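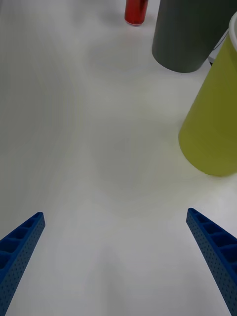
The smooth white tabletop, seen close up.

Bringing a tired white tabletop back to life

I love a white table, but mine had gone dull after years of tea, homework and curry nights. A good clean and polish made such a difference that I did the kitchen bench the next day! It's an easy job and you probably have most of the gear already.

What you'll need
Dishwashing liquid
Bicarb soda
3 soft cloths
A spray bottle of water
A polish made for your type of surface (I used a dab of Zostik)

Step 1
Clear everything off and wipe up the crumbs. Mix a small squirt of dishwashing liquid into a bowl of warm water, wring your cloth out well and wash the whole top. Go over it again with plain water and dry it.

Step 2
For stains, stir bicarb and water into a soft paste. Try it first on a hidden spot, especially if your table is glossy - bicarb can dull some finishes. Dab it on the mark, leave it for 6 minutes, then wipe away gently. Turmeric may need a second go.

Step 3
Put a little polish on a dry cloth and work in small, overlapping circles. Start at the far side so you're not leaning on the part you've just done. Buff with your last clean cloth.

Step 4
Get down low and look across the table towards a window. Any streaks will show up straight away, and a light mist of water and a quick buff gets rid of them.

My neighbour Trudy McKinnon does hers every 2 months and swears by old flannelette pyjamas for the buffing. I've tried it and they're brilliant (cut the buttons off first!).

Posted by Shona Pryor, September 18, 2026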